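Kellari Boards: Frequently Asked Questions

Last updated 18 Sep 2025

Do you ship everywhere?

We ship anywhere the mail goes, with the exception of one apartment building on Fraser that has defeated three separate carriers. If you live there, you know who you are, and you are welcome to come by and pick up.

How long will my order take?

Boards in stock leave the shop within three working days. Custom sizes take six weeks. Custom sizes ordered in the second week of December also take six weeks, no matter how good a person your mother-in-law is.

Can I put it in the dishwasher?

No.

What if I put it in the dishwasher just once?

Then you will have a board with a bend in it, and possibly two boards. A dishwasher soaks wood for an hour and then bakes it, and glue joints don't care for either. Wash it by hand with warm water and a little dish soap, wipe both sides, and stand it on its edge to dry. Both sides matter. A board that dries on one side only will cup, and then it rocks every time you cut an onion.

What oil should I use?

Food-grade mineral oil, the kind sold at the drugstore for other purposes. Wipe on more than seems sensible, leave it overnight, and wipe off what's left in the morning. Do this once a week for the first month and then whenever the wood looks thirsty. Please skip olive oil. It goes rancid, and you will spend April wondering what died behind the toaster.

Why doesn't my board look like the one on the website?

Because it came from a different tree. We glue up strips as they come off the saw, and we sort them for straightness before we sort them for color. Some boards come out pale all the way across and some get a darker stripe or two.

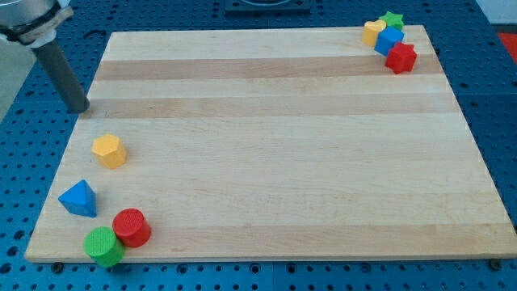
We don't take requests for stripe placement. Sylvie Bouchard, who runs the glue-up bench, took them for one summer and would like that summer back.

Is end grain better than edge grain?

End grain is kinder to your knife and harder on your wallet. It also drinks oil like a teenager drinks milk. For most kitchens an edge-grain board is plenty, and it's a lot easier to lift into the sink. If you break down whole chickens for a living, write to us and we'll talk about the big block, the Kurkunum.

My board has warped. Is it ruined?

Probably not. Lay it hump side up on a flat counter, put a damp towel under it and a few heavy books on top, and leave it for a day or two. Check on it now and then. If it's still rocking after that, send it back and Esben Bjarnason will plane it flat for the cost of shipping - he will also leave a note, and the note will mention the dishwasher.

How do I get rid of the garlic smell?

Coarse salt and half a lemon. Scrub, wait ten minutes, rinse. Repeat if you cook the way we do.

Can I return it?

Within 30 days, if it hasn't been cut on. Knife marks mean it's yours. For anything else, quote your order number and write to the shop at 1791 Grustusa Road. We answer letters faster than email, which says more about our email.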